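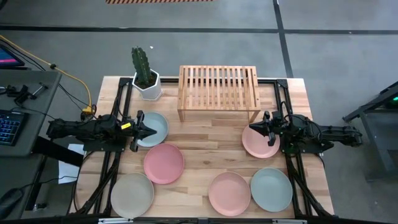 Giststead Community Meals
Progress report to the Trasel Fund, second reporting period

Summary

The weekday lunch program has run without a break since the last report. We are close to the number of meals set out in the grant agreement, and spending is slightly under budget. The main problem this period was the walk-in cooler, which was out of service for part of December. The move to reusable plates is finished at the main hall and still to be done at the Huang Street site.

Meals served

We served over 2000 lunches in the period. Most were eaten at the main hall. The rest went out with the delivery drivers to people who cannot easily leave home. Demand was higher than planned in the first month and then leveled off. Delivery requests are still going up, and we now keep a waiting list for the north side of town, where we have one driver and no backup.

The menu changes every two weeks. Soup and bread remain the most requested lunch. The fish option was dropped after the supplier raised its price, and we replaced it with a bean stew that costs less and keeps better on the delivery route.

Kitchen and equipment

The cooler failed early in December. Triteck replaced the compressor under the service contract, but the part took longer to arrive than we were told. In the meantime we stored cold food at the church next door and bought dairy in smaller amounts. Some vegetables were lost. The cost is shown under Food in the budget sheet and we are not asking for extra money to cover it.

The grease trap was cleaned and the kitchen passed its county inspection. The inspector asked us to move the hand soap closer to the second sink and to put a lid on the flour bin. Both were done the same day.

Reusable plates

The agreement called for an end to foam plates by the close of the second period. At the main hall this is done. We bought 80 place settings, and they go through the dishwasher in two loads after lunch. Trash pickup at the hall has gone from three times a week to two. Huang Street has no dishwasher, and washing by hand took too long when we tried it. We have asked for quotes on a small under-counter machine. Until it is in, Huang Street will go on using paper plates.

Staff and training

We have two paid cooks and a part-time coordinator. One cook left in the fall and the position was filled after a gap of three weeks. During the gap the coordinator worked in the kitchen, and as a result the client survey went out late. Food safety training was given to 15 helpers, all of whom now hold a current card.

Client survey

Forms were handed out at lunch and sent with deliveries. Returns from the delivery route were low. People were generally satisfied with the food. The complaints we saw most were that the hall is cold near the door and that lunch ends too early for those who come by the afternoon bus. We have moved closing time from 1:00 to 1:30 as a trial. The door still needs weather stripping, and the landlord has agreed to pay for it.

Budget

Food costs were over plan because of the cooler and the price of eggs. Wages were under plan because of the open cook position. Fuel was as expected. The full sheet is attached.

Next period

Install the dishwasher at Huang Street, if a quote comes in within the equipment line.
Find a second driver for the north side. We have 18 people on the waiting list there.
Decide whether to keep the later closing time.
Send the client survey again to the delivery route, this time with a stamped envelope.

We would like to move the unspent wages into the equipment line and need the Fund's written approval before ordering.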